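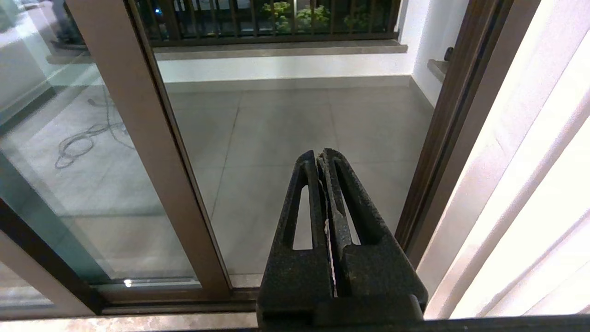
Genalyn reckons the door track is going to be the end of this build, and she wrote as much on the whiteboard before I'd even got my shoes off. Her point is that any arm which can reach over a threshold can also get itself hung up on one, and that I should have started with the kitchen drawers like everyone else. Noted! I'm still doing the door.

May 2023, notebook 2, balcony job. Kivi is the arm, for anyone new reading this over my shoulder, and the job is to get out past the sliding door, pick up a plant saucer from the tiles and bring it back in. I did the wrist camera first because without it I'm driving blind (and the last time I drove blind I bought a new saucer).

Camera notes. The view straight down the fingers is nicer than I'd hoped. I get both fingers, the track, the tiles and the low wall at the back all at once, so there's plenty to line up on. Exposure is the headache. The curtain on the right comes out nearly white and drags everything else around, so I've locked exposure by hand at 10 on the slider and will see how that does on a cloudy day. The glass is the other one. It throws the room back at me, cable loops and all, and the edge finder happily drew lines along a cable that lives in a reflection. I've masked the left part of the view for now. Ugly, but fine.

Fingers. The black faces are scuffed and the pale strip down the middle has ragged edges. I want to redo that before any real gripping. Ivars has a bit of softer sheet left over from Peklow that he says I can have. The slots stay – I like being able to see the floor through them when I'm creeping down onto something.

Reach. From the clamp to the far side of the track I measured 444 mm, with the elbow still bent, so there's slack to play with. Lift height over the rails is set to 12 mm in the config. Aidan thinks that's stingy and he may be right, I'll bump it if I hear one scrape.

Wiring: the elbow lead needs a proper clip. Tape is not a clip, I know, I know.

Next up: new strip on the fingers, dry runs over the track at slow speed with nothing in the grip, then the saucer. Vaida wants the big power supply back by September, so I should order my own. Also ask Ivars if the sheet can be cut with the paper knife or if it needs the good one.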